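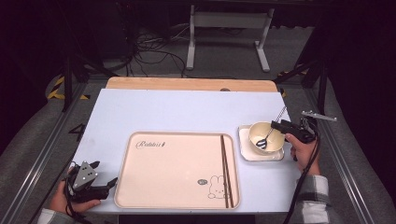 Do chopsticks go on the tray or next to it, and is a matching "set" worth paying for?

Posted by Aisyah Lau in Table and Kitchen, 29 November 2019

I eat lunch alone at a small white table most days and I've started using a tray. Pale peach plastic (I think it's plastic, the shop didn't say), rounded corners, raised rim, a line drawing of a bunny face and some curly writing. My bowl is cream and sits on a little square white saucer to the right of the tray, with the spoon standing in it. The spoon is the kind with the long twisted handle. The chopsticks lie along the right side of the tray, pointing away from me.

My sister-in-law says every part of this is wrong. According to her the bowl has to be on the tray, chopsticks go across the front, and I need a spoon rest. She also sent me a link to a Purba "complete tray setting" with everything in matching colors, which I suspect is the real reason we had the conversation. The page says a proper layout "improves digestion." Sure it does.

What I'd like to know:

Is there a real reason to lay chopsticks sideways, or is it just how the catalogs do it?

Does a saucer under a bowl do anything?

Is a long spoon in a small bowl asking for trouble? I've knocked it with my sleeve twice now.

Please don't tell me to buy the set unless you own the set.

3 replies

Tekle Kahsay

I'd ignore most of what she told you and keep one thing.

Chopsticks: sideways across the front, tips to the left if you're right-handed, is the usual Japanese way. Lengthwise on the right is normal in plenty of Chinese and Korean homes. So both are "correct" depending on whose table it is, and anyone who says there's only one way has read one article. The practical side is small. On a tray, chopsticks lying lengthwise can roll if they're the round kind, and they roll toward whatever is on the right, meaning your bowl. The rim should stop them. If yours have square ends, you don't even need the rim.

Saucer: yes, it does something, but less than people claim. It catches drips and gives you something to grab when the bowl is hot. It won't protect the table from much heat, because thin ceramic passes it straight through. Test it with hot soup and put your hand on the table afterward. It also gives you somewhere to put the spoon down, so there's your spoon rest, already paid for.

Spoon: this is the part I'd change. A long handle sticking up past the rim is a lever. In a heavy bowl it's fine, in a light one a decent bump from your cuff will at least splash you. Turn it so the handle points away from your working arm, or lay it on the saucer between bites. Twisted handles are also annoying to clean. Mine collects rice starch in the grooves and I go over it with an old toothbrush.

As for the bowl being off the tray, I don't see the problem. The tray is for carrying. Once you've sat down, put things where your hand wants them. If you're carrying it all from the kitchen in one trip, though, the bowl does need to ride on the tray, so check that it fits flat with the saucer. Some of those small trays have less flat space inside the rim than you'd guess from the outside size.

Ridwan Teoh

i have the purba set. it's ok. the tray is nice, the bowl is too small for noodles and the chopsticks lost their color in the dishwasher after maybe a month. digestion same as before lol

get an Irnik mat instead if you just want it to look tidy

Faizal Wibisono

I'm going to disagree with Tekle a little on the saucer. A square saucer under a round bowl is only useful if the foot of the bowl sits flat in the middle. Plenty of them have a slight dip, and the bowl either rocks or slides. Put the empty bowl on it and push the rim down with one finger. If it tips, use a cloth coaster and save the saucer for pickles.

Also, about printed trays in general: I'm wary of them. The drawing is usually the first thing to go if you scrub it or let chopsticks scrape across it. Wipe it with a soft sponge, skip the dishwasher unless the maker says otherwise in writing, and don't stack other dishes on the bunny.

I can't find any source for the digestion claim. I wrote to the seller in March and asked where it came from. They sent me a coupon.

Aisyah Lau

Thanks, all. Did the finger test and it rocks a bit, so the saucer is on probation. The spoon now points left. Chopsticks are staying put, she can move them when she visits.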